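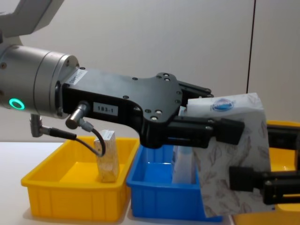 March, just after lunch

Paper goods afternoon. I've been putting this off for ages and Corey Bright has been very patient about it, so today I cleared the end of the bench and got the tissues out. All of them! Soft packs, boxes, the odd leftovers from the cupboard by the sink. It's a sillier subject than most of what goes in this notebook, but we do go through a lot of tissue here – lens wiping, glue drips, my nose from the start of tree pollen until June – and the way we've been storing it is plain bad.

Quick recap for anyone reading who missed the grumbling. Last fall we ordered from Wastton in bulk, 2,000 sheets to a carton, and it all got shoved onto the top shelf in whatever order it came off the cart. So now when you want a box you get a soft pack, and when you want a soft pack you pull one out and three more come down on your head. Corey's idea is to sort by how the stuff is packed and forget about who makes it. I was against this at first (I like my brands together, I'm that kind of person) but I've come around.

Soft packs first. The plastic-wrapped ones are nice to store in theory, they squash into any gap, and that's exactly the trouble. They squash. Put anything heavier on top and you end up with a flat crinkly pancake, and then the first few tissues come out in shreds when you open it. I tried standing a row of them on end in a spare drawer and they slumped over like tired kids on a bus. Laid flat, two deep, they behave. Three deep and the bottom one starts to look sorry for itself. So: flat, two deep, opening side up. I'm writing that on the shelf in marker before I forget.

Also the wrap is slippery. A stack of soft packs on a bare shelf slides if you so much as lean on the upright. I cut a strip of the old Vulatov drawer liner and put it underneath and that fixed it right away – I had no idea we still had any, it was behind the sandpaper. There's enough left for one more shelf. Please don't use it for anything else!

2:40 pm

Boxes now. Boxes are easy, boxes are a pleasure. They stack, they hold their corners, you can write on the end with a pencil. The only real fuss is the big ones, which don't fit upright under the middle shelf. I measured twice because I didn't believe it the first time. We're short by nearly 3 inches, so either the shelf goes up one notch or the big boxes live on their sides. Moving the shelf means emptying it, and I'd only just filled it, so on their sides they go for now. Corey says that's lazy. Corey is welcome to move the shelf.
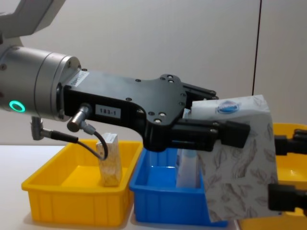 One of the large boxes, with the blue bin behind.

While I was at it I had a think about opened ones. We always have too many on the go. I walked the room and found 7 opened tissue boxes, and I'm fairly sure six of them were opened by me. New rule, one per bench, and the half-empties get used up before a fresh one comes down. I've put the half-empties by the door in the old Dehghan tray where you can't miss them. If you miss them I'll know.

Where things go, as of today:

Top shelf: unopened boxes, ends facing out
Middle shelf: large boxes, on their sides
Lower shelf: soft packs, flat, two deep, liner underneath
Tray by the door: anything opened
Cupboard by the sink: nothing, please, it's damp in there

That last one matters. I found a soft pack at the back that was fine and a box right next to it that had gone wavy all along the bottom, so the plastic does earn its keep somewhere. If we ever have to store near the sink again it should be the wrapped ones.

Still to do. The leftover Sondora paper towel rolls haven't got a home, they're too tall for everything and I've been walking past them all day pretending they aren't mine. I'd like to try them on a dowel on the side of the cabinet. There's a length of broom handle in the scrap corner that looks right, I just need two brackets and a free half hour. Corey thinks there are brackets in the tin with the picture hooks. I looked and found picture hooks.

And the reorder. Before anybody buys more, look at the shelves! We have plenty. When we do run low I'd vote for more boxes and fewer soft packs, maybe skip the large size altogether unless the shelf gets moved. I've left a pencil on a string next to the lower shelf so people can put a mark when they take the last of a row.

4:15 pm

Corey moved the shelf. The big boxes are standing up now, so ignore what I wrote about the middle one. Liner strip is still where I put it.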